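Keeping the Pendside cell running: setting up and looking after a two-arm dish cell
Student project report, Wuslow workshop
2026-01-11

1. What we took on

Our group was given the Pendside cell for the year, and I was thrilled! It is a pair of small arms on one table inside a white enclosure, and its job is to pick up plates and stand them in a wire rack. Other groups write the clever software. We look after the machine itself: mounting, cables, checking and repairs. I had expected this to be the dull half of the project and I was completely wrong.

2. Bases and front board

Each arm stands on a black base mount in a cut-out in the white front board, which sits a little lower than the tabletop. We had both arms out in the first fortnight to learn how they go together. The main lesson was to start every bolt by hand before tightening any of them. We did it the other way round first, and the left base went in slightly twisted. The fault only showed up at full reach, so it took us a whole afternoon to find.
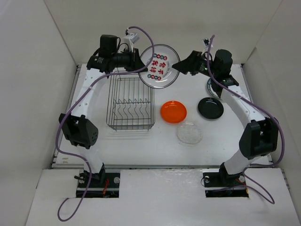
After refitting, we run both arms slowly through the Laing routine, a warm-up file with 751 steps that takes every joint close to its limits and back. If a joint hesitates, the log marks the step number and we know where to start looking. I really enjoyed getting to know the sound of it - by the end we could often tell which elbow was moving with our backs turned.

3. Cables

Cables gave us more trouble than motors did. A purple cable follows each arm from base to wrist, and it needs enough slack for the elbow to open fully. Our first attempt was far too neat. We tied everything close to the links, and at step 531 the right wrist pulled its plug half out. Now we leave a generous loop at the wrist and another over the front board, then move the arm by hand to both ends of its travel before switching on.

We also keep a cable sheet in the Draltel folder (one line per plug, with the date it was last pushed home). It sounds fussy, but it has saved us a lot of guessing.

4. Testing with plates

Once the warm-up is clean we try real dishes. The handover position, where both grippers meet on one plate, is the best test of whether the two arms agree about where the middle of the table is. Any error in a base shows up there straight away.

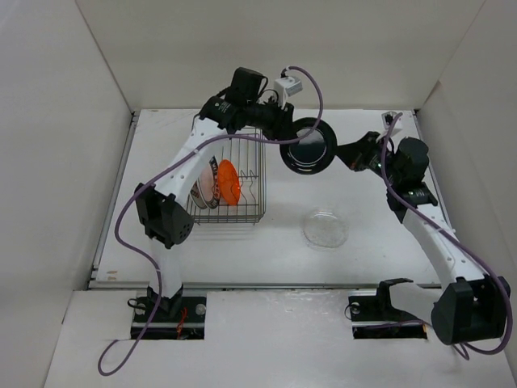 Figure 2. Black plate held upright between the two arms, with two plates standing in the rack.

Clear dishes are still the hardest for us to set positions for, and we have asked for more time on them in March. We logged 1298 handovers over the project. Most of the bad ones came from worn finger pads, so we now check the pads at the start of each session and swap them in pairs.

5. Still to do

The left elbow has a faint click on the way down that we have not traced. The spare motor is on the shelf, and the next group should try the screws on the upper link before reaching for it.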